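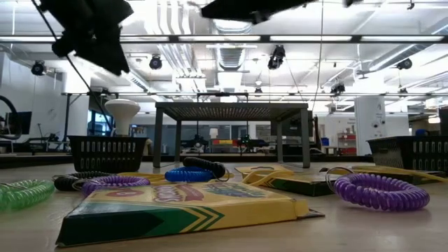

Crayon boxes, coiled wristbands and two black baskets on the sorting table.

Can a robot arm sort small mixed items yet?

Niall MacRitchie
Hello all. I have a small shop and I pack craft sets for schools. The chore is simple: put the coil wristbands in one basket and the crayon boxes in the other. I do more than 50 sets a day in January and my hands are tired. Is there a machine which can do this now, for 2000 dollars or less?

Isla Chisholm
For the boxes I would say yes. They are flat and stiff, so a two-finger gripper can take them if they do not overlap. The coils are a different matter – they stretch, and a key ring can hook into the next coil. We tested a Joltis arm for 6 weeks at my work. It lifted two coils together many times, and a person had to stay near. I suggest you spread the items first and let the arm do only the boxes.

Nijs
Look at Tekton, they have three models. I did not try them.

Related topics
Menis gripper drops thin cardboard
Can a robot fold towels yet?
Which basket is best for an arm to reach into?

Contact us | Copyright Menis Help Community | Back to top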